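The Lunch Counter at Wendell Street

Jaanus Urbonaitė opens the kitchen at a quarter to nine, two hours before the first customer. By the time I arrive he has already sliced the tomatoes and is working through a crate of lettuce at the sink, pulling the leaves off one at a time and laying them on a towel.

"You can do this part the night before, but I don't," he says. "Lettuce from last night tastes like the fridge."

His lunch counter, Gellano, has been open for nearly 2 years on the corner of Wendell Street, in what used to be a shoe repair shop. There are six stools, a window shelf where people eat standing up, and a kitchen so narrow that two cooks have to agree on who turns first. The menu is burgers, a soup that changes, and fried potatoes. A sign by the register gives the hours and says the counter is closed on Sunday.

Urbonaitė didn't plan on burgers. He spent most of his working life in a hospital kitchen, where he ran the tray line. Every meal went out on a tray, and every tray had to be checked against a card before it left the room. On a busy day the line sent out 1000 trays between breakfast and supper.

"People think hospital food is careless," he says. "It was the most careful work I ever did. If a card said no tomato, then no tomato. You looked at the card, you looked at the tray, you looked at the card again."

He left when the kitchen was moved to a central building across town. A former coworker, Mrs. Baranauskienė, told him the shoe shop was empty. She had retired by then and wanted something to do in the mornings. She now makes the soup, and she was the one who pushed for burgers, on the grounds that everybody knows how to order one.

"I wanted sandwiches," Urbonaitė says. "She said a burger is a sandwich, so stop arguing."

The recipe took most of a winter. The first patties were too thick and stayed pink in the middle long after the outside was done. He flattened them, then found that thin round patties shrank and left a ring of bare bread. He tried three butchers before he settled on one. He also went through several kinds of bun, including a seeded one he still likes and his customers did not.

"The seeds went everywhere," he says. "In the register, in my shoes. I was sweeping seeds in February that I had bought in November."

What he kept from the hospital was the way of laying things out. Before service he sets up the work table so that everything for one burger is within reach of a person standing still. Buns go on one side. The fillings go two to a container, and he prefers clear ones. In his first month he used steel tubs with lids and kept opening the wrong one.

"With clear, you look down and you know what you have left," he says. "You see you are low on buns before you are out of buns. At the hospital we had labels on everything, but a label only tells you what should be in there."

In the middle goes the tray. He builds the burger right on it, with the bottom of the tray as his work surface, and the same tray goes out to the customer. I asked whether a cutting board would be easier. He shook his head.

"Then you have to move it. Every time you move a burger, something slides. Build it where it's going to be eaten."

He has opinions about the order, too. Lettuce goes in under the tomato, and the patty goes on after that. Many places put the greens on top of the meat, and he did the same when he opened.

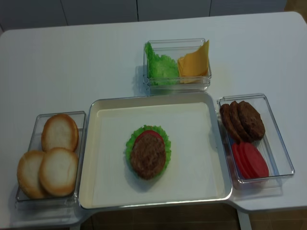
"The hot patty on top of the tomato warms it a little," he says. "And the lettuce keeps the tomato off the bread. A wet bun is the main complaint anywhere that sells burgers. I don't get that complaint." He thinks about it. "I got it twice."

Mrs. Baranauskienė, who has been listening from the stove, disagrees about the order. She makes her own lunch with the lettuce on top and says his way makes it limp. They have had this discussion before, and neither of them stops working to have it again.

The one thing they agree on is the top bun. It goes on last, after a final look at what's under it. If a customer asked for no tomato, that is the moment to catch it. He reads the order slip out loud, quietly, and then closes the burger.

He keeps the slips. They go on a spike by the register, and at the end of the week he adds them up by hand in a school notebook. His best week so far was 149 burgers, during the street fair. Since opening day the notebook has reached 3746.

"It's a small number," he says. "At the hospital that was less than a week. But there I never saw anybody eat."

I ask if he would want a bigger place. There is an empty unit next door, a former stationery store called Nondent, and the landlord has mentioned it more than once. Urbonaitė has been in to measure the walls. He says he would put in four tables and a second sink, and that the second sink is the part he thinks about most.

"Maybe next year," he says. "First I want to fix the fan."

At ten to eleven he dries his hands, turns on the griddle and goes to unlock the front door. A man in a delivery jacket is already waiting outside.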